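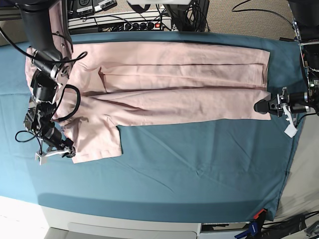 Mes astuces d'atelier pour faire plier du linge à deux bras (et garder sa bonne humeur)

Depuis septembre, au club robotique, on s'est mis en tête de faire plier une chemise à un robot à deux bras. Oui, une chemise ! Je plie mon linge depuis toujours sans y penser, et il a fallu que j'apprenne à l'expliquer à une machine pour me rendre compte que je le faisais n'importe comment. Quelques lectrices m'ont demandé mes trucs, alors les voilà, en vrac, certains servent aussi très bien à la maison.

La nappe d'abord
On travaille sur un grand tissu bleu canard, et une chemise rose pâle posée dessus se repère au premier coup d'œil (pour nous comme pour la caméra). Évitez les nappes à motifs, on a essayé avec des petites fleurs, quelle catastrophe. Et surtout, fixez le tissu au plateau avec une pince de serrage ! Au début on avait mis du scotch, et à la première traction un peu franche tout partait avec la manche.
Les petits plis de la nappe, je les laisse. Quang Doãn, qui encadre l'atelier, voulait la repasser avant chaque séance, j'ai tenu bon, on a déjà assez à faire.

Plier en longueur avant tout
On rabat la chemise dans le sens de la longueur pour avoir deux bandes l'une au-dessus de l'autre, puis on s'occupe du reste. Un long rectangle, c'est beaucoup plus facile à rattraper qu'une forme avec des bras qui partent partout. Chez moi je fais pareil maintenant, à plat sur le lit, et mes piles tiennent enfin debout dans l'armoire.

Tenir le coin
Une pince garde le coin, là où les deux bandes se rejoignent, pendant que l'autre bras va chercher la manche. Si vous lâchez tout pour courir après la manche, le pli s'ouvre et c'est reparti pour un tour. À la main c'est la même chose : pouce et index sur le coin, et on n'y touche plus.

La manche qui pend
Ah, la manche ! C'est elle qui nous a pris le plus de séances. Attrapez-la près de l'ourlet, l'épaisseur donne une bonne prise, alors qu'au milieu le tissu glisse ou fait une boule. Si le tissu se tasse du côté de l'épaule, on l'étale du plat de la main avant de relancer l'essai (bras à l'arrêt, évidemment, je le répète aux plus jeunes à chaque fois).

Les câbles
Laissez une boucle de mou à chaque articulation, sinon ça tire dès que le bras se tend. Mais pas une boucle géante non plus, la nôtre a accroché un bouton une fois et la chemise est partie en promenade. La multiprise reste derrière la table, loin des pieds et des gobelets de café. Pour les fils qui courent par terre, du velcro tous les deux pas, et on regarde où on marche.

Quelle chemise prendre
Du coton déjà lavé plusieurs fois, un peu mou, sans poche ni broderie. Le neuf est raide et se rouvre tout seul. Les matières très fluides, gardez-les pour plus tard, on en a bavé pendant 4 séances avant de les remettre dans le carton.

Notez vos essais
On tient un cahier, tout bête, avec une ligne par essai et un mot sur ce qui a coincé. On en est à 119 lignes et je relis les vieilles pages avec tendresse (« manche mangée par la pince », celle-là je l'aime bien).

La démonstration du club a lieu le 12/12/25, venez avec une chemise si ça vous dit, on la fera passer sur la table. Et si vous avez une méthode pour les draps-housses, je prends, en commentaire ou par mail !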